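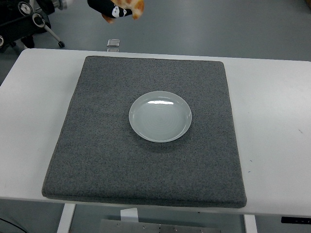 Marisol Crenshaw says a felt mat has no business under a plate, because felt holds crumbs and soup and you will never get the smell of either out of it. She wrote this to me after I said in May that I would sooner cover a table than replace one, and she has a point about the soup. I still think she is wrong about the mat.

My view is simple enough. A hard white table needs something soft on it, and the something should be one large thing left in place, not a stack of small things that have to be put out and taken in again. I have lived with both. The small mats slide, they curl at the corners, and there is always one more person than there are mats. A large square covers the part of the table that gets used and leaves a strip of bare surface round it for the glasses and the salt.

The noise

Most people who argue for mats talk about scratches. I would start with noise. A ceramic plate put down on a hard top makes a crack that you hear in the next room, and if there are children or a downstairs neighbour you hear it many times a day. On felt it makes a small dull sound and that is the end of it. We ate without a mat for one winter in the flat on Rusorgate and I was short-tempered at breakfast for most of it. I put that down to the plates, though Desmond Tillman, who had the room below, may have his own opinion.

Cork is nearly as quiet but it breaks up at the edges. Rubber is quiet and ugly and sticks to the table in hot weather. Cotton cloths look well for one meal, and they do very little for the noise unless you put something thick underneath, in which case you may as well have bought the thick thing and left the cloth in the drawer.

The plate

I also think a plain white plate looks better on grey than on white. On a white table it more or less disappears, and so does the rim of anything else you put there. Grey with a bit of fleck in it gives the plate an edge. It also hides small marks, which a single flat colour doesn't. Anyone who has owned a plain black mat knows what a little flour will do to it.

Leonilde Abreu prefers patterned plates and a bare top, and her kitchen is nicer than mine, so I don't press the matter with her.

What I don't accept is that a mat is a way of hiding a cheap table. Ours wasn't cheap. A smooth white top will pick up scuffs whatever you paid for it, usually from keys and the undersides of bowls, and once they are there you go over them with a cloth and they stay exactly where they were. I would rather wear out a mat. It can be turned round, then turned over if both sides are the same, and then thrown away.

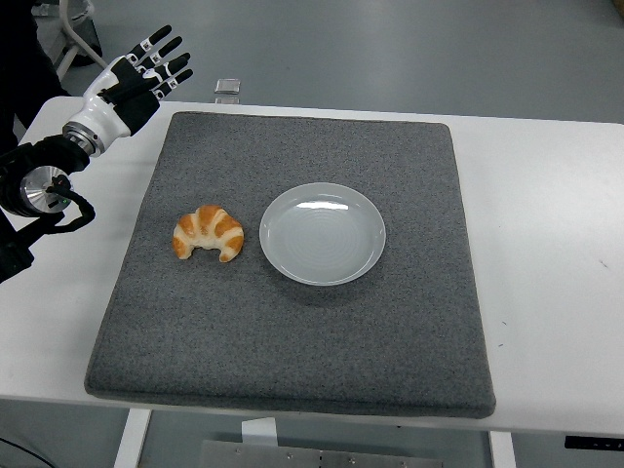

On crumbs and soup

Back to Marisol. Crumbs do get into felt. I take ours to the back step and shake it, and go over it with a stiff brush when it needs more than that. It takes less time than wiping down eight small mats and finding somewhere for them to dry.

Soup is harder. If you get to it quickly with a dry cloth, most of it lifts. If you don't, it goes in, and then you are washing a thick piece of felt in the bath and waiting two days for it. I have done that twice. For tomato soup and anything with beetroot I put a tray down, and I admit that a tray on a mat on a table is one layer too many.

Size and thickness

People buy them too small. Measure the table, decide how much bare surface you want on each side, and buy to fit what is left. It need not sit exactly in the middle either – a wider strip at one end is useful for a jug or a laptop.

Thickness matters more than the colour. A thin mat ripples and a glass will tip on the ripple. A thick one lies flat under its own weight, though the glass is still safer on the bare strip. I would look for a finished edge as well, with a seam or a turned border, as raw felt goes fluffy in a few months and ends up on your sleeves.

Darnell Lindqvist bought his without measuring and it hangs over both sides of the table. He says he likes it that way.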